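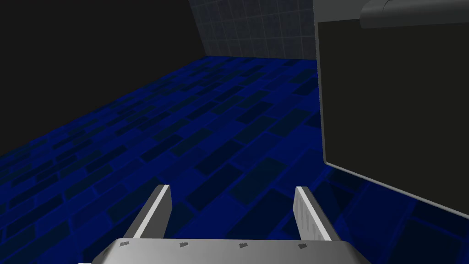

Las llamadas leyes de la Gestalt se enseñan en casi todas las escuelas de diseño como si fueran leyes en el sentido en que lo es la de la gravedad, y conviene entrar en el tema con algo más de desconfianza. Lo que tenemos es un puñado de regularidades, muchas de ellas muy robustas, descritas con un vocabulario que promete más de lo que da. Los cuatro orificios pequeños y oscuros, espaciados por igual sobre el gris claro de la carcasa, se leen enseguida como una fila. ¿Proximidad, semejanza, continuidad? Las tres valen, y ahí empieza el problema: si cualquiera de las tres explica el resultado, hace falta algún modo de decidir entre ellas, y los manuales casi nunca lo ofrecen.

Percepción y composición gráfica
Apuntes de la sesión 5: agrupamiento
13 de febrero de 2019

1. Qué se afirma

La versión de manual dice que los elementos próximos se perciben juntos, que los parecidos se perciben juntos, que preferimos las trayectorias suaves a los quiebros y que completamos los contornos abiertos. A eso se añade la pregnancia o «buena forma»: la organización percibida será tan simple como permitan las condiciones. Léase otra vez esa última frase. Mientras no se diga cómo se mide la simplicidad, admite cualquier desenlace. Si el observador ve un cuadrado, el cuadrado era lo simple; si ve cuatro rayas, lo simple eran las rayas.

Wertheimer, en 1923, fue bastante más prudente que sus divulgadores. Trabajó con puntos y rayas en el papel, y presentó los factores de agrupamiento como demostraciones que el lector podía comprobar por sí mismo. Una demostración convence, pero no da una magnitud ni dice qué ocurre cuando dos factores tiran en sentidos opuestos.

2. Factores en conflicto

Ejercicio de clase. Dibujen una retícula de puntos con la misma distancia en horizontal y en vertical. Reduzcan poco a poco la separación horizontal hasta ver filas. Después coloreen columnas alternas y anoten en qué momento dejan de ver filas. No todos darán el mismo punto de cambio, y una misma persona puede dar otro distinto al repetir la prueba. Guarden las hojas, las necesitaremos en la sesión siguiente.

Para la proximidad pura existen medidas serias. Kubovy y Wagemans trabajaron en los años noventa con retículas de puntos y mostraron que la probabilidad de ver una orientación depende de las distancias relativas de manera regular. Esto ya se parece a una ley. Obsérvese, eso sí, lo que costó llegar hasta ahí: estímulos muy pobres, presentaciones breves y una pregunta muy estrecha. De ahí a decidir el margen entre dos columnas de un folleto hay un trecho que se suele saltar sin avisar.

3. Un caso para discutir

El expediente del rediseño de la factura de Cladgate está en la carpeta del curso. La memoria, firmada por Ashwin Acharya, atribuye la mejora en la lectura a «la aplicación del principio de proximidad». Se probó con 28 personas. En la versión nueva se acercaron las etiquetas a sus importes, sí, pero también se aumentó el cuerpo de letra y se quitaron dos bloques enteros de texto legal. Con tantos cambios a la vez no se puede atribuir el efecto a uno solo. Puede que la proximidad hiciera todo el trabajo. Puede que no hiciera ninguno.

Maarja Kuusk propuso en mayo una prueba más limpia, con una única variable por versión, y calculó que harían falta roughly 300 participantes.

Preparen media página sobre lo que habría que mantener constante. No me interesa la opinión estética sobre la factura, que es fea en las dos versiones.

4. Qué se puede conservar

Mucho, como descripción. Decir «estos dos textos se leen como un grupo y no deberían» es útil en una corrección, y el vocabulario de la Gestalt permite decirlo deprisa. Lo que no acepto en los trabajos es la fórmula «por la ley de proximidad, el usuario entenderá que…». Ver dos cosas juntas y entender que van juntas son asuntos distintos, y el segundo depende de la tarea, de la costumbre y de lo que ponga en los textos.

Lecturas
Wertheimer, M. (1923), el artículo sobre la forma. Basta con las figuras y los comentarios que las acompañan.
Wagemans y otros (2012), revisión del siglo de Gestalt en Psychological Bulletin. Larga; la primera parte es obligatoria.
Memoria de Cladgate, con las tablas del anexo.

Entrega: en papel, con las hojas de la retícula grapadas detrás. Quien falte a la sesión puede pedir la plantilla a Melahat Tatlı.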